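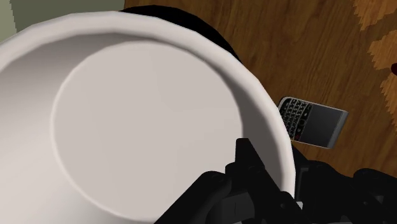 September
By Beathag Gunn

The Friday suppers have now been going for a full season, and I'm so pleased to be writing to you with news of how your grant has been spent. When we first talked, the plan was simple enough: get people on the Trovel side of town eating together once a week, with soup, bread and something sweet, and see who came. We did argue a bit over what to serve it in (you would not believe how long a room of grown people can talk about dishes!) and in the end we went for big, plain white bowls with a thick rounded rim and a wide flat bottom, the sort you can put in the middle of a table and let everybody reach into. That has set the tone for the whole thing. People pass, people ask, people end up talking.

Attendance first, as I know your board likes to see it. We held 19 suppers between the spring and the end of August and served 241 different people, counting each person once however often they came back. Our target for the year was 200, so we're past it already. The busiest night was the one when the school choir sang, and the quietest was during the July storms, when the bus from Dovavon wasn't running and we sent most of the soup home with the neighbors in jars.

Of the grant, we have spent just over $3,000 on food. The hall on Modier Street came in cheaper than we budgeted, and I'd like to move what's left from that line to transportation, if you're happy with it. Several of our older regulars live out past the mill and depend on rides from whoever has a seat going - which works fine in June but won't in December. The Rathnayake family have kept us in onions, squash and greens from their farm stand at half price, and I would love for you to mention them if you write about us in your newsletter.

Now for what hasn't gone so well. The recipe swap never really got started. We put out cards and pens, and got back a handful of very good recipes and a lot of shopping lists. We'll try it again in the winter by having people tell their recipe to someone who writes it down, as plenty of folks cook from memory and don't care to sit and write. The dishwasher is also slow, and we've been leaving the hall closer to ten than nine. I've asked for a quote on the repair and will send it along when I have it.

Between now and the holidays we'd like to add a second cook and start the soup an hour earlier. You'd be welcome any week - come hungry, and bring a jar.

14 shares
3 comments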